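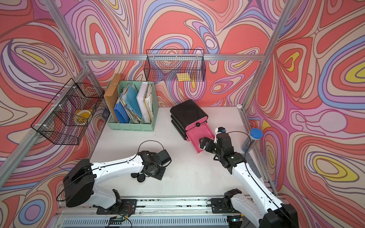 How to Trace a Ship's Crew Through Old Muster Rolls

Muster rolls are the best starting point for anyone trying to find out who served on a sailing ship. A muster was a list of everyone on board, taken at regular intervals so that pay and food could be worked out. You do not need any training to use one, but the abbreviations take some getting used to.

Before you start

Write down what you already know: the ship's name, the years you care about, and any spelling of the surname you have seen. Ship names were reused. If two vessels carried the same name, note the size or number of guns of the one you want.

Step 1. Find the right volume

Search the archive catalog by ship name first, then narrow by date. Most volumes cover several months, and the start and end dates are in the catalog entry. If the ship was laid up for part of the year there may be a gap. Check the volume on either side before you decide a roll is missing.

Step 2. Read the column headings

Headings change from one period to another, but you will usually find these:

No. – the man's number on the ship's books
Entry – the date he joined
Whence – where he came from, often a previous ship
Quality – his rating, such as AB for able seaman
D, DD or R – discharged, discharged dead, or run

"Run" means he deserted, or at least that the clerk thought so. Men left behind sick on shore were sometimes marked as run by mistake, so look for a later correction.

Step 3. Follow the number

Once you have your man, copy his number. It normally stays with him until he leaves the ship or a new book is opened. In the roll I used for practice, the sailor I was after was number 209, and it was much quicker to look for that in the next volume than to read down the names. His surname was written as Lim in one book and Limb in the next.

Step 4. Check for the other lists

Marines, boys and supernumeraries were often entered separately at the back. Supernumeraries were people carried on board who were not part of the regular crew: passengers, prisoners, men being moved to another ship. Read these pages too.

Step 5. Compare with the log

The captain's log gives the ship's position and events for each day. Put the two side by side. If a dozen men are marked DD in the same week of July, the log should tell you if there was a battle, a wreck or a fever.

Keeping your notes

I use a plain spreadsheet with one row per entry and the volume and page in the first two columns. Mine has 2,083 rows now and still opens fine on an old laptop. Copy the spelling exactly as written and put your corrected version in a separate column. Use a question mark for any letter you can't read – you can come back to it after you have seen more of that clerk's handwriting.

Last updated Thu 30 July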